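November, kitchen bench notes, entry 30

Na-rae Pyo wants the bench "zoned" before we run the next lot of timings, and has sent round the Fliklow layout sheet again. I have read it twice. It says a cook loses time walking and reaching, and that grouping things by task cures it. It gives no timings of its own. The sheet is dated 2014 and I suspect it was written by someone selling shelves.

Still, I said I would give it a fair go. Both heating appliances stay together on the left, toaster in front, toaster oven behind. The board gets the middle. Canisters and jars go back against the tiles. Anything that doesn't get touched in a normal breakfast run goes in the cupboard under the window, including the Manurung scales, which read 438 g for the test weight this morning and 2 g less after lunch. I don't trust them and would like them gone. 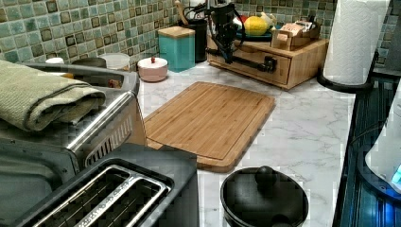

My first objection is to the toaster oven as a shelf. A towel on top of it is handy, I grant that, but it should be off before the thing is switched on, and a layout that depends on people remembering will fail by the second week. A hook would do. Na-rae says hooks look untidy against the mosaic. Perhaps. I'd take untidy.

Second objection: the small containers behind the oven. The sheet calls this "back storage". I call it reaching past a hot box for a lid. The teal canister is much better placed, and so is the pink jar, though that one is close enough to the oven that I'd shift it along a bit.

The board is fine. It has a groove, so tomatoes can be cut on it without a flood, and I have no quarrel with bamboo whatever Skornuvska say in their leaflet about knife edges. They make plastic boards. I would like it square to the wall, but that's taste.

The black pot needs a home. The layout sheet has nothing to say about pots that are between jobs, and in my experience a pot is between jobs most of the day. Proposed: cupboard, left side, lid on. Na-rae proposes leaving it out near the board. We'll try hers first and I'll note how often it gets moved to make room.

To do: crumb tray out of the toaster, wipe behind both appliances, label the lids, ask Sinderora if they still sell the narrow rack. No timings until the towel question is settled. My guess is we'll find no difference at all between this and the old muddle, but I've written that down beforehand so I can be held to it.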